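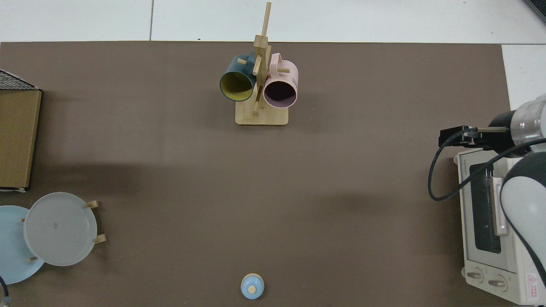
How long does it take to get a Rovent kit going out of the crate? Two hours if the table is already set up, going by what they told us at Derex in May.

Went mostly for the kitchen bench demo. One arm, parallel gripper, ordinary stuff to work on – mugs on a wooden tree, plates in a rack, toaster oven. Good choice imo, mug handles on pegs are a pain for any gripper.

Notes, in no order:

Kit comes with arm, gripper, mount and software. Table and props are yours to find.
Teaching a new task takes 30 demonstrations, they say. Didn't get to try it.
Cable still runs outside the arm, in a big loop. Asked about a sleeve, "planned".
Support by email only, 9 to 5. Not great for our late shift.
Rental is per month, price on request – still waiting for the qoute.

Kolus next, they have a similiar kit with a longer reach. Want to see both before we order anything.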